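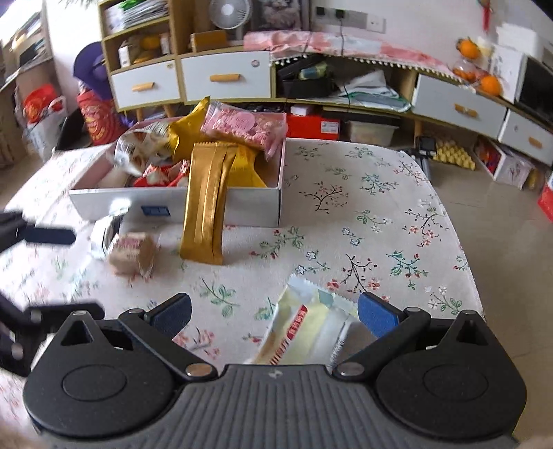

Wrapped snacks in an open box on a table, with several more snack packets in front.

A snack box is an open or lidded container filled with individually wrapped snacks of several kinds. It may be sold already packed, put together at home as a gift, or kept on a table for guests and members of a household to help themselves. The contents are usually small portions of crackers, cookies, rice snacks, nuts, dried fruit or candy, each sealed in its own packet.

Container

Most snack boxes are shallow, so that the packets can be seen and reached without emptying the box. Paperboard is the most common material — it is light, folds flat for storage and takes printing well. Reused gift boxes and shoe boxes are often used at home. Some boxes have an interior in a different color from the outer walls, as with the white box with a pink interior shown at the top of this article.

Packets

Individual snack packets are generally made from plastic film, sometimes with a thin metal layer that keeps out light and moisture. A common form is the pillow pack, which has a seal across each end and a third seal running down the back. The end seals are crimped, and the edge is often cut in a serrated pattern that makes the packet easier to tear by hand. Clear or tinted film is used where the maker wants the food to be visible. Opaque film is preferred for fried and oily foods, which spoil faster in light.

Packing

Tall or stiff packets are normally stood at the back and corners of the box, where the walls hold them up. Flat packets are laid in the middle or sloped against the sides. Packets containing crumbly foods are placed on top. A box packed too tightly can burst the seals of air-filled packets, while one with too much empty space lets the contents shift when it is carried. Shredded paper or tissue is sometimes added to fill gaps.

Chocolate and other foods that melt are usually left out in warm weather. Strongly scented items such as mint candy are kept in a separate bag, as the smell can pass through thin film.

Commercial boxes

In the town of Flesance, mixed boxes were first sold by the Dulska bakery, which packed 1,096 of them in its first year and 1,241 in its second. The Egan grocery store later offered a larger version with a fold-down lid. Both are sold mainly from September through the winter holidays.

Storage

A filled box is kept in a dry place away from direct sun. Packets in one box often have different expiration dates, and the box as a whole lasts only as long as its earliest date. Opened packets are closed with a clip or moved to an airtight jar — once the seal is broken, crisp snacks soften within a few days.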